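Clondard Tool and Toy Library
Progress report to the Ladby Fund: storage and sorting, second period

We're really pleased with how this one has gone! When we wrote to you in March, most of our small stock was still in shopping bags. Since then we have sorted 181 loan kits into baskets and bins, and people can find what they came for.

Your grant paid for baskets in yellow and black, plus the clear and smoky bins. Yellow is for kits going out and black is for returns that still need checking.
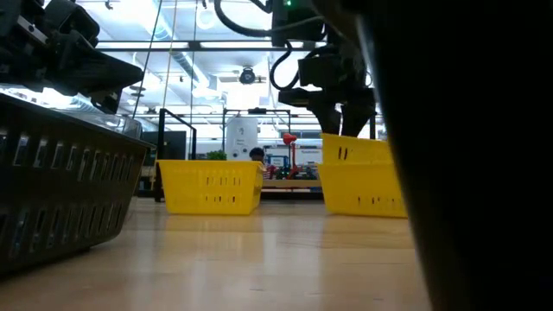 Yellow and black baskets on the sorting table.

The slotted sides have been a bigger help than we expected (you can tell if a basket has something in it from across the room), and we'd happily buy the same kind again. We ordered 100 in all and 8 came with split rims. Baysal replaced them within the month.

Bins took longer to settle. We tried them side by side on the shelf, ran out of shelf, and went over to stacking.
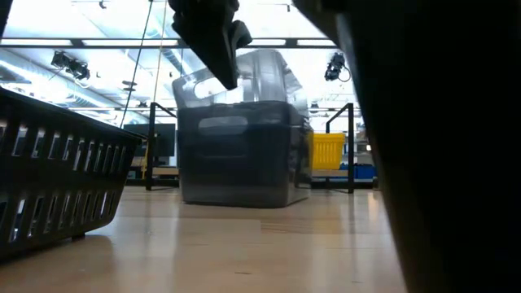

Stacking is fine as long as the one I want isn't at the bottom, one borrower wrote in the comments book, and could the labels go on the short side too?

Good point, and we've started on it! About a third of the bins now have a second label. We also keep stacks to 4 at most.

The butcher-block table has turned into the heart of the whole setup. Its low wooden rack stays at the back, and we try to keep the middle of the top clear for sorting.

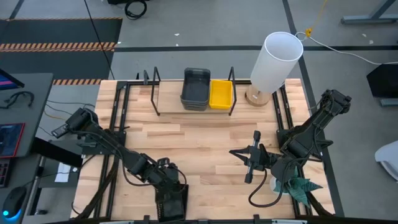 Next period we want to do the same for the Goltilville branch, which has more stock and less floor. The remaining money should cover their bins, with a little left for label tape. We'll send the receipts in August.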